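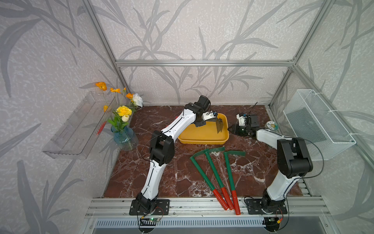 Posham Tool Tray, Yellow

Item: Posham tray, rectangular
Color: yellow
Material: plastic
Weight: 285 grams
Sold by: Sopacua Garden Supply
Availability: in stock, ships from our own warehouse

The Posham is a plain rectangular tray for the bench, the potting table or the shelf by the back door. It has rounded corners and a raised rim, and it comes in yellow. We sell it to people who clean, sort and put away garden tools and want one place to set the small parts while they do it.

It has no lid, no handles and no dividers. If you need dividers, see the Vemen drawer insert further down this page.

What people use it for

Most of our customers buy the Posham for tool care. A hoe that needs attention goes on the table, and whatever belongs with it goes in the tray: the blade if it comes off, the screws, the washer, the file, the rag. When the job is done the tray is empty and you know you have put everything back on.

It also works as a sorting tray at the end of the season. Put the tools you plan to keep on the table and drop loose pieces in the tray as you find them. Worn parts can go in a second tray or straight into the trash.

Other uses we hear about:

Holding seed packets and plant labels on sowing day
Catching filings under a blade
Carrying cuttings from the bed to the bench
Standing small pots while they drain

The tray is not made for food. It is not an oven or microwave item.

Using the tray with hoes

Hoes are awkward to work on because of their shape. We suggest laying them side by side on the table in the same direction, with a little space between them, and keeping the tray toward the back. That leaves the front edge clear for your hands.

Brush off dry soil before you start. Do this outside if you can. Stuck clay comes off with a stiff brush and a little water, and the metal should be dried right away with an old towel.

Check where the head meets the handle. If it moves, tighten it before you do anything to the edge. Put the old screw in the tray even if you are going to replace it, so you can match the size at the store.

File the edge in one direction, following the angle that is already there. A hoe does not have to be as sharp as a kitchen knife. It should cut through a weed stem at soil level without being forced.

Wipe the metal with a thin coat of oil. Handles without paint or varnish can be rubbed with linseed oil and left overnight. Spread linseed oil rags out flat outdoors to dry before you throw them away. Do not leave them balled up in the tray.

Loose blades can be placed in the tray flat. Keep the sharp edge pointed away from the side you reach in from, and do not carry the tray up a ladder or down steps with blades in it.

Load and surface

The Posham is meant for light items. Posham, the maker, advises against stacking loaded trays. Empty trays can be stacked for storage.

Set the tray on a flat, level surface. It will sit on a bare bench, a stone or tiled top, or a covered table. The underside has no rubber feet, so on a very smooth surface it can slide if you push against it. A damp cloth or a piece of shelf liner underneath takes care of that.

The rim keeps small parts from rolling out. It will hold a shallow spill, but the tray should not be used as a basin for solvent or fuel.

Cleaning

Wash by hand in warm water with dish soap. Rinse and dry. For oil, wipe the tray with a paper towel first and then wash. Do not use a wire brush or scouring powder, as they scratch the surface and the scratches hold dirt. Fine scratches from metal parts are normal and do not affect use.

The color may fade if the tray is left in full sun for long periods. We recommend storing it indoors. In very cold weather, let it come up to room temperature before you put heavy parts in it.

What you get

The box contains the tray and a care leaflet. Hoes, blades, files, oil and other tools are not included. They are listed separately under Hand Tools and Tool Care.

Goes well with

Flenari bench file. A flat file for hoes and spades, with a grip you can hold in gloves.

Flenari tool oil, 500 ml. A light oil for wiping down metal before storage. Comes with a screw cap.

Vemen drawer insert. A divided insert for screws, washers and labels. It does not fit inside the Posham tray and is meant for a drawer.

Vemen bench brush. Stiff bristles for dry soil, with a scraper at the back end.

Notes from our shop

Réka Major runs our tool care bench and keeps a Posham there all year. Her advice is to use one tray per tool if you are taking several apart on the same day. Screws from different makers can look alike and still not fit. She also writes the name of the tool on a strip of masking tape and sticks it to the rim, and peels it off when the tool is back together.

The last delivery was in August and brought in almost 300 trays. If the yellow shows as out of stock when you reach the cart, leave your email address and we will write when more arrive. We do not take payment for back orders.

Common questions

Does it come in another color?
We only stock yellow. It is easy to find on a crowded bench or in the grass.

Can I leave it outside?
It will not be harmed by a shower, but the rim holds water. Tip it out and bring it in when you are finished.

Can I drill holes in it for drainage?
You can, but we cannot take it back afterward. Go slowly and put a piece of scrap wood underneath.

Will a magnet hold to it?
No. If you want a magnetic dish for screws, set one inside the tray.

Shipping and returns

Trays ship flat in a cardboard box. Orders of several trays are nested and packed together. You can return an unused tray for a refund, with the leaflet and in the original box if you still have it. The tray carries a 2-year guarantee against cracks from normal use. Damage from heat, solvent or drilling is not covered.

If your tray arrives damaged, send us a photo of the tray and the box along with your order number. Keep the packaging until you hear from us.

Page last updated 2020-12-08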